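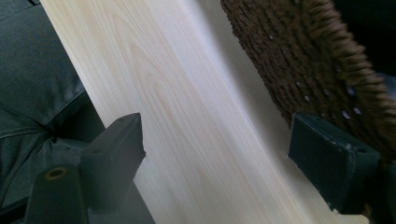 Stop finishing your basement

January 19, 2025

I know this is a weird thing to get worked up about in the dead of winter, but every January somebody I like tells me they're finally going to finish the basement, and every January I bite my tongue. This year I'm writing it down.

My wife and I bought our place on Dramstead Road 15 years ago, and the basement was the first thing on the list. We had a folder. We had paint chips (a gray called Mirnulura, I still don't know what that means, and I have looked). There was going to be a wet bar down there, and a couch that faced a big TV, and one of those little fridges with a glass door. My brother-in-law offered to do the drywall for beer. We were this close.

Then the water heater died and the bar money went into that, and by the time we'd saved it up again I had kind of moved in. I'd dragged a table down there, then a lamp, then the radio. The kids painted a hopscotch on the concrete that you can still make out if you know where to look. I spilled a whole can of deck stain next to the furnace and do you know what happened? Nothing! I threw some newspaper on it and went up to dinner.

You can't do that on carpet. You can't do much of anything on carpet except sit, and we already have a room for sitting. Most of us have two.

I think a house needs one place where it's fine to make a mess and walk away from it. Our parents had those all over, the mudroom and the back porch and the garage that still had space for a bike on its back. Now the garage has an epoxy floor and matching cabinets, and the porch has a rug. I looked at a listing over in Surkden the other week, just being nosy, and it had 1,534 square feet and I couldn't find a single spot in it where I'd feel okay opening a can of paint.

My old neighbor Béla Barta had the best basement I've ever been in. Bare bulbs, stone walls, a drain in the middle of the floor. He made sausage in one corner, fixed clocks in another, and kept 4 folding chairs against the wall for whoever wandered down. People did wander down. When the family after him redid it they did a nice job, I'll give them that, with the recessed lights and everything. I've been invited over plenty of times and we always stay in the kitchen.

And yes, I've heard about resale. A guy from Fodor Realty told me I'd get back almost 30 percent more than I put in, and maybe I would, if I moved. I'm not moving. I've got a chair half stripped and tomato seeds to start under the lamp in a few weeks.

I'm not saying live with a leak. Fix the leak. Put in a decent handrail and more outlets than you think you need, and get a dehumidifier, a real one. Then leave the walls alone for a year and see what ends up down there. If it's still just boxes by next winter, go ahead and call the drywall people – I won't say a word.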